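Do we really need new tables?

The Rukisgate furniture list went round again last week, and the item at the top is the same one as last year: replace the tables in the Mai room. The quote from Cikano is for 24 of them, delivery in September, total price 2000 before anyone has asked what happens to the old ones. I remain unconvinced.

The argument for buying is that white tops show everything. Well, they do. So will the new ones, which are also white. The brochure calls the finish "forgiving", a word I have only ever seen used by people selling something. It also promises a surface that needs no special cleaner, and then lists a special cleaner on page two – Brendus, sold separately.

What I would look at first is the edges. On any table with a glossy top, the edge band takes the knocks from chairs and bags, and once it lifts, the corner is usually next.

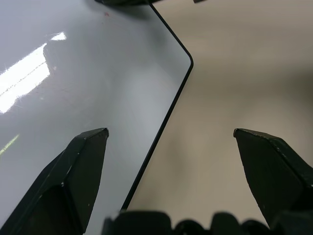
A loose band can be glued back in an afternoon, and a rounded corner is a good deal kinder to hips than the square ones in the brochure. Cikano's own repair price for the whole room is 458. That figure was on the back of the quote, in smaller type.

If you have a table that truly wobbles, put a note on it before September. I'd like to see how many notes we get before we sign anything.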